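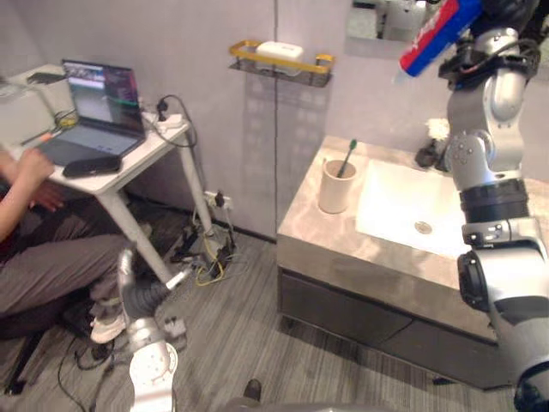
Household chores are the hardest easy problem in robotics, and I have given them a whole week of this course because I think they are wonderful. A car body panel arrives at a welding cell in the same place every time, to within a hair. A bathroom makes no such promise. Take the toothpaste: the arm has the tube in its gripper, tilted, with the white cap pointing down towards the sink, and already we have a pile of questions for one small object. How hard may you squeeze a soft tube before it stops being a tidy errand? Which way round should it be held if the next job is to put it down by the cup with the toothbrush in it, and which way if the next job is to take the cap off? You would answer both without thinking. A machine has to be given the answer, or the means of finding it.

## Week 2: Can machines do chores yet?

Short version for those who like to know where we are heading: some chores, in some rooms, slowly, with somebody keeping an eye on things. That may sound like a poor result. I find it thrilling, and I hope by the end of the session you will too.

### 1. What we mean by "do"

Before you argue about whether a robot can do a job, say which of these you mean.

- **Once.** It has been done at least one time, perhaps after many tries.
- **Often.** It works most times in the room where it was set up.
- **Elsewhere.** It works in a room the machine has never been in.
- **Alone.** It works with no person ready to step in, and the machine notices its own mistakes.

Most loud arguments come from one person meaning "once" and the other meaning "alone". Please write the word you mean in the margin of your coursework. I will be looking for it!

### 2. The shop floor first

Our shop-floor case is the packing line at Vatanik, where a fixed arm lifts filled cartons on to a pallet. It is very good at this. In the log we use for the exercise there are 1302 lifts and 16 stops, and nearly all the stops were dented cartons or tape that had come loose. So the arm is strong at the repeated part and weak at the odd part.

Look at what the line has done to help it. The cartons come in one size, the lighting never changes, and a rail nudges every carton square before the arm gets near it. A good share of the cleverness is in the rail. Keep this in mind when you see any impressive machine - ask what the room is doing for it.

### 3. Now go home

At home there is no rail. Things that cause trouble, in no special order:

- **Shiny and see-through things.** Mirrors, glass shelves, taps. A depth sensor may report a surface that isn't there, or miss one that is. A mirror can also show the robot a piece of itself.
- **Soft things.** Tubes, towels, bin bags. Their shape depends on how you hold them.
- **Water.** It makes things slippery and it is hard to see.
- **Cables on the floor.** Bad for wheels, bad for feet.
- **People.** They sit where they like and stretch their legs out, and they have every right to.

The Mudo trial set a mobile machine to clear washbasins: pick up whatever was lying on the counter, put it where it belonged. Out of 78 attempts the misses fell mainly into two groups. Either the gripper closed on the thing and then lost it on the way up, or it carried the thing perfectly well and let go a little too high. Letting go gets far too little attention in textbooks. We will spend half of the practical on it.

### 4. Teaching by showing

The Nugroho notes (in your reading pack) cover the method I get most excited about. A person guides the arms through a job many times over, the joint movements and camera views are recorded, and a program learns to copy the pattern. You don't write "close the fingers at this angle". You show it.

The catch is that it learns what was shown. Show it a tube lying flat every time and it may have no idea what to do with one standing on its cap. Variety in the showing matters as much as the amount, and it is dull work to collect - try it in the lab and you will see how soon your own movements become lazy and all alike.

### 5. Practical

Bring a small household object that changes shape when squeezed. Working in pairs:

1. One of you closes your eyes and wears the thick gloves. The other gives spoken orders only.
2. Pick the object up, turn it over, and set it down standing if it will stand.
3. Write down every order that had to be given twice.
4. Swap, and use a different object.

Then sort your repeated orders under three headings: *seeing*, *holding*, *letting go*. Keep the sheet, we need it again for the session on touch sensors.

### 6. For next time

Read the Zorville case, the first part only. It is about folding towels, and it is slower and funnier than you expect. Write half a page on this question: which of the four words from section 1 does the case support, and what would you have to see before you moved it up by one?

Drawings are welcome. Late sheets go in the tray outside the lab.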